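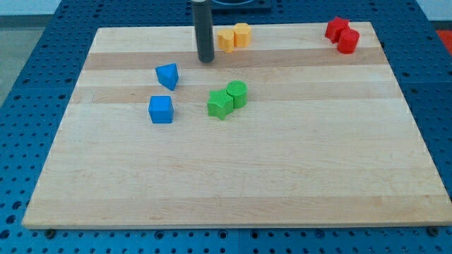 Slide 1. Strip board on a perforated bench top, with colored plastic shapes.

2018-07-18
Esi Asante

Speaker notes: Wood movement in glued-up panels

Opening. Introduce self and Pedard. State scope: flat panels glued from solid strips, used indoors. Veneered sheet goods are out of scope. Finishes get one slide near the end. Take questions on adhesives after the talk, or we will not get past slide 3.

Slide 2. Why wood moves. Wood takes up and gives off water vapor until it balances with the air around it. Below the fiber saturation point, any change in moisture content changes the dimensions. Lengthwise change is small enough to ignore in furniture. Change across the grain is not. Tangential movement is larger than radial movement in nearly every species the audience will use. Define both terms with the end-grain drawing. Go slowly; last October half the room had them reversed.

Slide 3. Strip orientation. Go back to slide 1 for a moment. Pale and darker tan strips, all running the same way. Movement across a panel like this adds up strip by strip. Gluing does not cancel it. Narrow strips spread the cupping into many small curves, so the face stays flatter, but total width change is the same as for a single plank of the same cut.

Slide 4. Mumstead panels. We glued 4 panels at the Mumstead shop and left them in an unheated store for 27 weeks. 2 were flat-sawn stock and 2 were quarter-sawn. All were hard maple from one supplier. Width was read at three marked stations with a caliper. Show the plot. Points to make:
- Flat-sawn panels moved more, as expected.
- The readings lag behind the air humidity. The lag is longer at the center station.
- One flat-sawn panel lost its end seal partway through. Its readings after that are drawn as open circles. Do not argue from them.

If asked about sample size: it is small, and the plot is there to show the shape of the curve. Refer people to published shrinkage tables for design values.

Slide 5. Fixing a panel down. The common failure is a panel screwed tight to a metal base through round holes. The metal does not follow the wood. In dry air the panel tries to shrink between the screws and splits, usually along a glue line or an existing check. Correct practice: one fixed line of screws, all others in slots running across the grain. Washer wide enough to bridge the slot. Snug only. Show the Darko bracket drawing and point out the slot direction, which the first print had wrong.

Slide 6. Breadboard ends. Glue the center only. Pin the outer tenons through elongated holes. The end piece will sit proud or shy of the panel edge depending on season. Tell the customer before delivery.

Slide 7. Finish. A film finish slows vapor exchange. It does not stop it. Coat both faces equally. Zdzisław Ziółkowski at Plarix has a cupped tabletop finished on the top face only; he has agreed to let me pass it around. Get it back before the break.

Slide 8. Checklist. Measure moisture content before milling. Let stock sit in the shop 7 days after rough cutting, longer if thick. Record the reading on the stock in pencil. Decide on the fixed line before drilling anything.

Timing. Slides 2 and 3 always run over. If behind at slide 5, skip breadboard ends and mention that the drawings are in the handout. Spare caliper and moisture meter are in the gray case. Check the meter battery and set the species correction to maple before the demonstration.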